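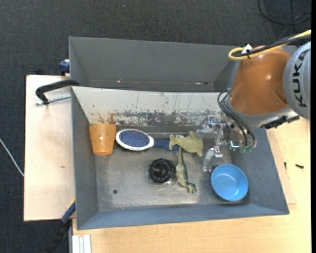
Wemus card text set – readme

Card text for the Wemus trading card game, base set plus the Kinitz expansion. 200 cards in the main file, 13 promos in a seperate one. English only for now.

Files
cards.csv – one row per card
promos.csv – same columns, no set number
rulings.txt – free text, messy, read before you argue with us

Columns
id, name, type, cost, attack, guard, text, set, limit

cost is blank for Relic cards. Blank is not zero! Zero means free to play, blank means you can't play it from hand at all.
limit is copies per deck: 0, 1 or 3. Updated in April, after the Makhubela deck got hit.

Text field
Copied as printed, typos on the cards included. Once-per-turn wording is all over the place in the early cards – "once each turn" is per copy, "one time per turn" is per name. Don't merge them. We did that in the first version and it broke 90 lines.

Where a card got reprinted we keep the newer wording. Old wording goes in rulings.txt, if we have it.

Known problems
– Banish and Discard tags mixed up on a few Kinitz spells
– Bunex tokens have no id yet
– line breaks inside text will upset some spreadsheet programs, import as UTF-8 with quotes on
– attack of "?" is real, leave it as a string

Who
Typed up by Lerato Dlamini, rulings by Tshepo Msimang. Corrections welcome, send the card id and the full line, not just teh word that's wrong.

Todo: art credits, foil list, Bunex starter deck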